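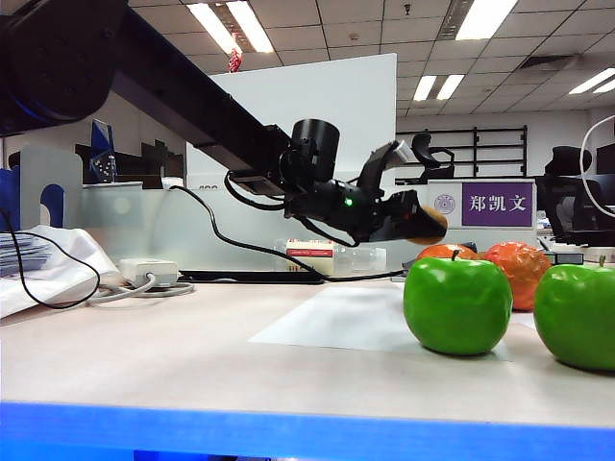 Arm log, December, started 4pm

Gripping tests on the fake produce again. Grellik fingers, the light gray pads, Gridus wrist controller on rev 3 firmware.

Long brown one (potato? bread roll? we never agreed, it's "the potato" in the config) held with the tip sticking out past the fingers. Closing current set at 2 on the dial. Went to 3 and heard the gearbox complain so went back.

11 lifts this session. First few bad, grabbed too near the end and it rotated on the way up. Moved the target toward the arm by a finger width, better after that. Did not fix it in the script, just nudged the offset by hand. TODO put it in the script!!

Green apples next. Shiny, so expect slip. Also the stem confuses the depth reading, it thinks the top is higher than it is and closes on nothing. Precious Gumede says mask the top of the blob and take the widest slice. Try that before touching pad material.

Orange wrinkly one: leave for last, shape is too odd to learn anything from yet.

Cable off the wrist still bugs me. Hangs fine with the arm out over the desk but pulls when the wrist rolls all the way round. Needs another clip halfway up the boom. Ogura clips in the drawer are too small, tried one, popped staight off. Print a bigger one.

Error 2881 came up twice, both times right after homing. Power cycle clears it. Grikholm manual lists it as "joint reference lost" and thats the whole entry. Wrote down joint angles both times, sheet is in the folder. Possibly the shoulder encoder connector, wiggled it, no change I could see.

Also the homing speed is way too fast for this bench. Cut it in half, takes over a minute now, dont care.

Next:
- offset into script
- widest slice thing for the apples
- clip
- reseat encoder connector w/ power off
- somebody pls order pads, last set is on the arm

Stopped when the 2881 came back.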